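Sibel Aksoy : « La couche de fond décide de tout »

Entretien. Peinture, gravure, surfaces

L'atelier occupe le rez-de-chaussée d'une ancienne imprimerie, côté cour. Sibel Aksoy y travaille depuis sept ans, sur des panneaux de bois enduits qu'elle peint à la détrempe à l'œuf puis qu'elle ponce, parfois jusqu'à retrouver le support. Sa série « Orow », présentée en août à la galerie Czerwiński, réunit neuf panneaux de même format. L'entretien a porté presque exclusivement sur la méthode, à sa demande.

Formée à la gravure, elle est venue tard à la peinture. Elle a conservé de la taille-douce l'habitude de raisonner par états : chaque panneau est photographié, pesé et consigné dans un registre à chaque étape. « En gravure, on tire une épreuve et on sait où l'on en est. En peinture, on n'a pas d'épreuve. Le registre remplace l'épreuve. » Les fiches indiquent la proportion de colle, le grain de l'abrasif, le temps de séchage et l'hygrométrie de la pièce. Aucune mention de couleur n'y figure avant la troisième semaine.

Le support est un panneau de tilleul parqueté au revers, que lui fournit le menuisier Bogdan Adamczyk. Il est encollé à la colle de peau, puis marouflé d'une toile de lin fine. Viennent ensuite les couches de gesso, un blanc de Meudon lié à la même colle, appliquées tièdes et croisées. L'artiste insiste sur la décroissance de la colle d'une couche à l'autre. « Si la couche supérieure est plus forte que celle du dessous, elle tire en séchant et elle arrache. C'est une question de tension, la main n'y change rien. » Elle n'ajoute ni résine ni conservateur, et prépare la colle par petites quantités, au bain-marie, sans jamais la porter à ébullition.

Le ponçage commence à sec. Elle utilise une cale de liège et change d'abrasif à mesure que la surface se ferme, pour finir au grain 800. À ce stade, le gesso a l'aspect d'un ivoire mat. « Je ne cherche pas le poli. Un fond trop fermé refuse la détrempe, le jaune d'œuf perle. Il faut s'arrêter un peu avant, et cet arrêt se juge à l'oreille : le papier ne fait plus le même bruit. »

La palette est restreinte à deux terres, une ombre naturelle et une terre verte, auxquelles s'ajoute un blanc. Les pigments sont broyés à l'eau sur une plaque de verre, puis liés au jaune d'œuf au moment de l'emploi. Sibel Aksoy travaille par hachures courtes, superposées, sans fondu. Le trait vient directement du burin. Vu à distance de lecture, chaque panneau se présente comme un champ gris-vert assez uniforme ; de près, la direction des hachures change par zones, et ce sont ces changements qui construisent les formes.

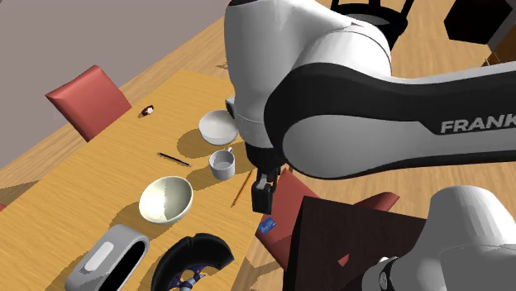

Arts visuels

Ces formes sont des récipients. Le motif est apparu dans la série précédente, « Vullorix », où il se limitait à une ligne de bord, et il s'est imposé dans « Orow » sans jamais devenir tout à fait lisible. L'artiste récuse le terme de nature morte. « La nature morte suppose une table, une lumière qui vient de quelque part, un ordre. Je n'ai rien de cela. J'ai un bord, un creux et une épaisseur. » Interrogée sur le rapport à Morandi, que la presse mentionne à chaque exposition, elle répond qu'elle l'a surtout regardé comme graveur, pour la façon dont le réseau de tailles tient lieu de valeur.

La question de l'échelle est revenue à plusieurs reprises. Les panneaux de « Orow » sont à peine plus grands qu'une feuille de papier à lettres. Une version agrandie a été entreprise l'hiver dernier, puis abandonnée. « La hachure ne s'agrandit pas. Sa longueur est celle que fait le poignet. Sur un grand format, soit j'en mets beaucoup plus et la surface devient du tissu, soit je bouge le bras et ce n'est plus le même trait. » Le grand panneau a été poncé et servira de fond pour autre chose.

Le ponçage intervient aussi après la peinture, et c'est le point le plus discuté de son travail. Une fois la détrempe durcie, elle reprend l'abrasif, à l'eau cette fois, et retire de la matière par passes légères. Certaines zones redeviennent blanches. D'autres laissent voir une couche de hachures antérieure, orientée autrement. Urszula Tomaszewski, restauratrice de peintures sur bois, a suivi la préparation de la série et ne cache pas ses réserves. « La détrempe supporte mal l'humidité tant que le liant n'a pas fini d'évoluer, et il lui faut des mois. Sibel ponce avant. Du point de vue de la conservation, elle fragilise la cohésion de la couche picturale. » Elle a recommandé un délai plus long et un chiffon à peine humide. L'artiste a accepté le chiffon.

Sur le délai, elle maintient sa position. « Si j'attends que tout soit dur, je ponce un objet fini. Je fais une usure, un effet d'ancien. Cela ne m'intéresse pas du tout. Je veux enlever pendant que la peinture est encore en cours. » Elle distingue l'usure, qui imite le temps, du retrait, qu'elle considère comme une opération de dessin au même titre que la hachure. Le registre consigne d'ailleurs les deux dans la même colonne.

L'accrochage chez Czerwiński a été conçu avec Marleny Llanos, commissaire de l'exposition. Les panneaux sont posés sur des tasseaux, sans cadre ni vitre, à hauteur de poitrine. L'éclairage est rasant et ne vient que d'un côté. Ce choix a fait l'objet d'un désaccord. Sibel Aksoy souhaitait une lumière diffuse, pour que les zones poncées ne se signalent pas par leur relief. Marleny Llanos défendait l'inverse : « Sous une lumière plate, on voyait des monochromes. Les gens passaient. Le rasant oblige à se déplacer, et c'est en se déplaçant qu'on perçoit le changement de sens des hachures. » L'artiste concède que la solution fonctionne dans cette salle, dont les murs sont sombres, et dit qu'elle la refuserait ailleurs.

Le dimanche, la galerie éteint les projecteurs à partir de seize heures et laisse la seule lumière de la verrière. C'est la condition qu'elle a obtenue en échange.

La suite est engagée. Une résidence à Zerbridge doit lui permettre de revenir à l'estampe, avec l'imprimeur Remigiusz Brzozowska, sur des plaques de cuivre préparées selon une logique voisine : gravure, brunissage, reprise. Le brunissoir joue sur le métal le rôle de l'abrasif sur le gesso, avec une différence qu'elle juge considérable. « Le cuivre qu'on écrase reste là. On le déplace. Sur le panneau, ce que j'enlève part dans l'eau de rinçage. » Elle conserve cette eau, la laisse décanter et récupère le dépôt, un gris légèrement verdâtre. Il a déjà servi, rebroyé et lié à l'œuf, dans le dernier panneau de la série.

À la question de savoir si ce pigment figurait dans le registre, elle a ouvert le volume à la fiche correspondante. La ligne indique : « terre, reprise ».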